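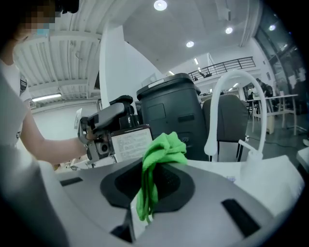 1/ Read the new Groltard guideline for handheld gripper work on the train this morning. 64 pages. I was asked to say something nice about it before March. I'll try.

2/ The section on wiping and cloth tasks says the operator should "move naturally." Fine. Two pages later it sets a top wrist speed. Pick one. People holding a boxy tool over a sink don't move naturally anyway, and writing it down as a requirement won't fix that.

3/ Section 4 wants a "neutral and uncluttered background." Who has that? Shared labs have chairs, cables, other people working at other tables. If you screen all of it off you get clean clips of a room no robot will ever work in. I'd like to see the evidence that this helps. The footnote cites a talk.

4/ The part I do agree with is bystanders. Blur faces before anything leaves the building, and tell people at the next table when you're recording. Ilcombe has done this for ages with one sheet of paper. It takes Groltard nine pages and a flowchart.

5/ Markers. The rule says the cube on each gripper has to be "visible at all times" to the head camera. Try that with a green cloth in the jaws over a basin. Sooner or later the cloth or your own arm gets in the way. "Log it when you lose the cube" is a rule I could follow. "At all times" is a rule people will tick and ignore.

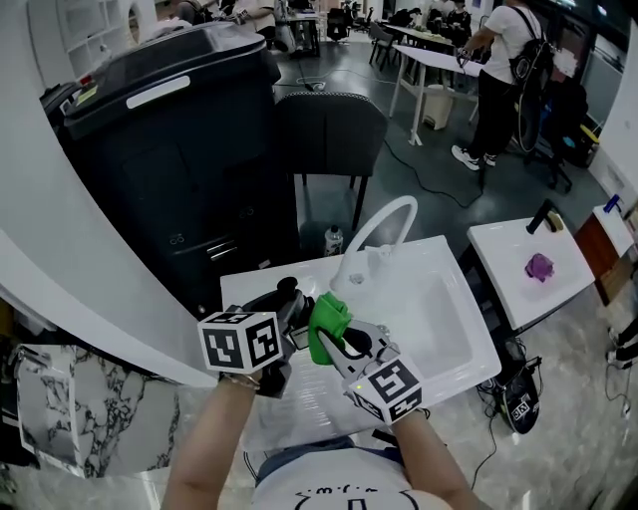

6/ On numbers: the annex leans on a Gagnon trial with 1,609 episodes and says over 85 percent passed review. Passed whose review? Same team that recorded them, as far as I can tell. I wouldn't hang a standard on that.

7/ Réjean Ross asked in the comments whether I'd rather have no standard. No. I'd rather have a short one. Check the jaws close all the way. Check the lens for water spots when you work near a faucet. Keep the bad takes and label them as bad.

8/ That last one matters most to me and it isn't in there. The draft lets you delete failed grasps "at the operator's discretion." So the pass rate means whatever the operator wants it to mean.

9/ Motard say they'll adopt the whole thing as is. Good luck to whoever fills in the forms. I've sent my comments on sections 4 and 6 and on the annex, and I'll post the reply if I get one.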